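Spring rotation changes for pharmacy students

Updated January 7, 2022

The Office of Experiential Learning has finished matching students for the spring community and hospital rotations. Students can see their sites in Rotska now. Preceptors should have received a message with the student's name, start date and contact information. If you didn't get one, check your junk folder first and then write to the office.

The main change this term concerns hours. Community rotations now call for 504 hours across the block, and time spent on the orientation day counts toward that total. Travel between two stores of the same company doesn't count. Hours made up on a weekend count if the preceptor was on duty and signs for them in the same week. We had several questions in the fall about holidays. A site that closes for a holiday doesn't owe the student those hours, but the student still owes them to the program and should work out a plan with the preceptor before the halfway point. 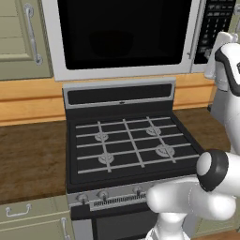 Hours are entered in Rotska by the student and approved by the preceptor. Please don't let them pile up until the last day. Entries lock after 7 days, and once they lock only the office can open them again. In the fall we reopened entries for students at four sites, and in each case the preceptor had been approving on paper and planned to catch up later. Paper logs are still fine as a backup — they just can't replace the online record.

The midpoint evaluation has been shortened. The old form asked preceptors to rate the same skill in two or three places, and many of you told us so. The new one has a single page of ratings and a comment box. We would like at least a few sentences in the box, especially when a student is rated below the expected level on patient counseling or on checking a prescription for interactions. A low rating without a comment is hard for the student to use and hard for us to follow up on. The final evaluation stays the same until August.

Immunization records and background checks will be sent to hospital sites through Novden. Community sites will keep getting them by email. Ifans Regional asks for the records before it will issue a badge, so students going there need to have everything uploaded two weeks ahead. A missing flu shot record is the usual holdup.

Drug information requests are still part of every rotation. Each student answers one question from the site in writing, with sources, and presents it to staff. The topic should come from a real need at the site. Requests last fall included switching between inhalers when one is not covered, and storage of insulin during a power outage.

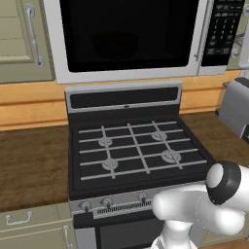 Catrin Probert wrote to say that the written answer works best when it is assigned in the first week. "If I wait until the midpoint, the student picks something quick and we get a page nobody on staff needed," she wrote. "Now I keep a list by the phone and let them choose from it." She also asked whether two students at the same site could share a question. They can present together, but each one has to turn in a separate written answer.

Preceptor training for the new form is online and takes up to 4 short sessions, depending on what you completed last year. Credit is posted once the last session is marked done. Questions about training go to Branwen Skyrme at extension 646. Questions about a student's schedule or hours should go to the main office line.

Site agreements that expire this summer will be mailed for signature next month. Please return them even if you don't plan to take a student in the fall.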